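Setting Up and Looking After the Two-Arm Folding Cell

The Terkis cell folds laundry, badly at first and then less badly, and most of the distance between those two states is housekeeping. What follows is the routine we use on ours at the Fletitz workshop. It assumes the arms are already bolted to the rail and that you own a set of hex keys with none missing, which may be the boldest assumption on this page.

Before you start

Switch off both arms and let them sag onto something soft. Wipe the tabletop with a dry microfiber cloth. Don't use spray polish. We did once, in April, and spent the afternoon watching T-shirts skate away from the grippers like startled fish.

Check the rail bolts next. They work loose slowly, and the first symptom is a fold that lands a little farther left every day until somebody blames the software.

Route the cables

Each arm needs enough slack to reach the far side of the table and enough restraint to keep the cable out of its own elbow. Move the arm by hand through its full reach before you tighten any ties. If the cable goes taut anywhere, undo the last tie and try again. A loop hanging under the rail is fine. A loop that can catch a chair is how you learn the price of a connector.

Load the table

Put the unfolded pile in a back corner and keep the middle clear for folding. Mix the colors. A pile of all-black shirts looks to the cameras like one enormous shirt with too many sleeves, and the arms will treat it accordingly.
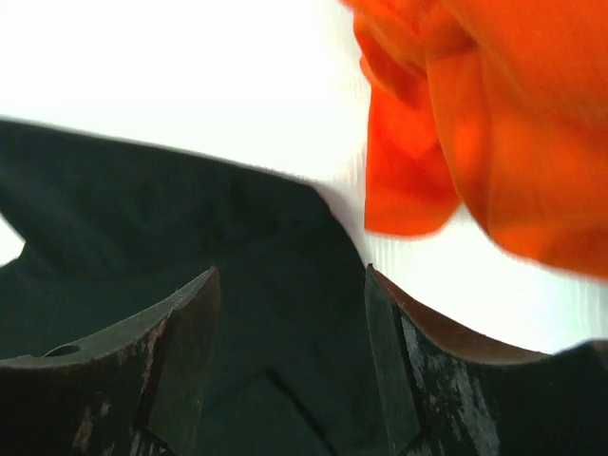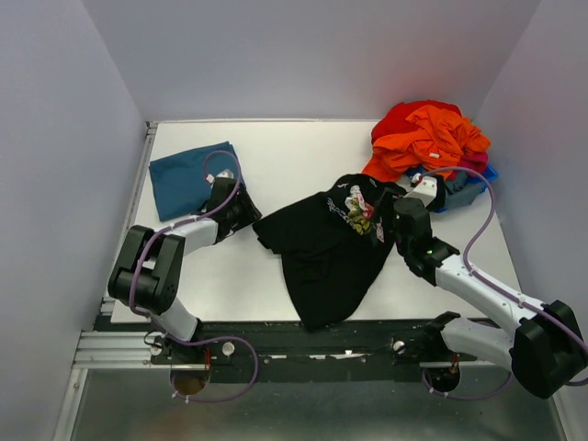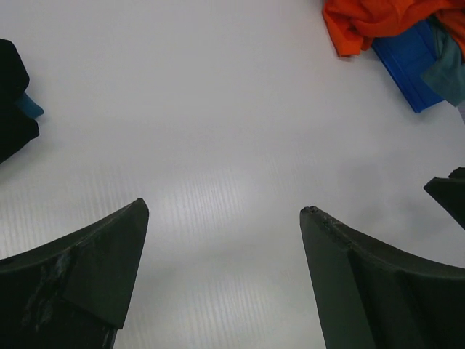

Gripper fingers are the part that wears, and the part everyone forgets until the cell starts dropping sleeves. Look them over every Monday, or after 400 folds if you're running the cell hard. Pale scuffs like the ones on the fingers in both close-ups are cosmetic and can stay. What you're feeling for is a burr. Drag an old pair of tights over each tip — seriously, nothing finds a burr faster — and if it snags, take the edge down with fine emery paper, working along the finger and never across it. Then wipe off the dust, or the next white pillowcase will do it for you.

Replace the finger if the burr comes back within the week. Change both fingers on that gripper together. A new one facing an old one closes crooked, and you'll be back here on your knees with the hex keys.

Set the grip

Open the Kiris panel and go to the finger page. Our arms are happy with a closing value of 853 on ordinary cotton. Anything past 910 pinches a crease into the fabric that survives ironing. Enter the value for the left arm, save, then enter it for the right arm and save again. The panel has one save button and two opinions about what it does, so reload the page and check that both numbers stuck.

Test with a single T-shirt. Have one arm pick it up by the side, lift, hold and let go, 20 times. Then swap arms and repeat. If the shirt slips, raise the value a little. If it won't let go, lower it, and check the tips for lint before you lower it again.

Re-zero the wrist cameras

Do this whenever a finger has been changed. Open the gripper all the way over bare tabletop and bring up the wrist view. You want both fingertips visible with clear table between them. If one has wandered out of view, loosen the camera bracket, nudge it, and retighten. Run the Virág alignment script and let it finish. It pauses near the end for long enough to look dead. Leave it alone and go make coffee.

Shutting down

Park both arms low, clear the table and power off the arms before the computer. In the other order they drop their last pose, and you get to do the camera part again.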